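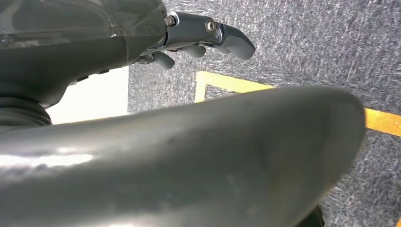 Figure 8.1 Reflected light on a curved, dark gray surface, with shadow lower down.

Chapter 8
Light at a Surface

Chapter contents
8.1 What happens when light meets a material
8.2 The law of reflection
8.3 Smooth and rough surfaces
8.4 Curved mirrors
8.5 Absorption and color
Review problems

Before you begin
You should be able to measure an angle with a protractor and draw a line perpendicular to another line. The ray model of light from Chapter 7 is used throughout. If you have not worked with rays for a while, reread the section on shadows before going on.

Introduction
Most of the things we see give off no visible light of their own. A lamp or the sun sends out light, the light strikes an object, and part of it travels from the object to the eye. A room with no source of light in it is dark no matter how pale the walls are.

When light reaches the surface of a material, three things can happen to it. Some may bounce back, and this is called reflection. Some may be taken in by the material and warm it slightly, and this is absorption. In materials such as water or window glass, a large part may pass through, and this is transmission. Usually all of these take place together in different amounts. A shop window in daylight lets you see the goods inside and also shows you the street behind you.

The share of light that is reflected depends on the material and on the angle at which the light arrives. Look straight down into a still pond and you may see the bottom. Look across the same pond at a low angle and you will mostly see the sky.

8.1 What happens when light meets a material
We begin with a single ray. The ray that travels toward the surface is the incident ray, and the one that leaves it is the reflected ray. At the point where the incident ray strikes, we draw a line perpendicular to the surface. This line is the normal. All angles in this chapter are measured from the normal and not from the surface itself. Students often lose points by measuring from the wrong line, so mark the normal first on every diagram.

Example 8.1
Rehema Kaijage holds a small flashlight so that its beam strikes a flat mirror at 34° to the normal. What angle does the beam make with the mirror?

Solution
The normal and the mirror meet at 90°. The angle between the beam and the mirror is 90° − 34° = 56°.

On a curved surface the normal points in a different direction at each place. To find it, draw the tangent at the point where the ray strikes and then draw the perpendicular to that tangent. Two parallel rays that strike a curved surface at different points will generally leave in different directions. We return to this in Section 8.4.

Check your understanding
1. Name one material that transmits most of the light falling on it and one that absorbs most of it.
2. A ray makes an angle of 7° with a flat mirror. What is its angle of incidence?
3. Draw a circle and mark two points on it. Draw the normal at each point. Where do the two lines meet when they are extended inward?

Terms introduced in this section: incident ray, reflected ray, normal, absorption, transmission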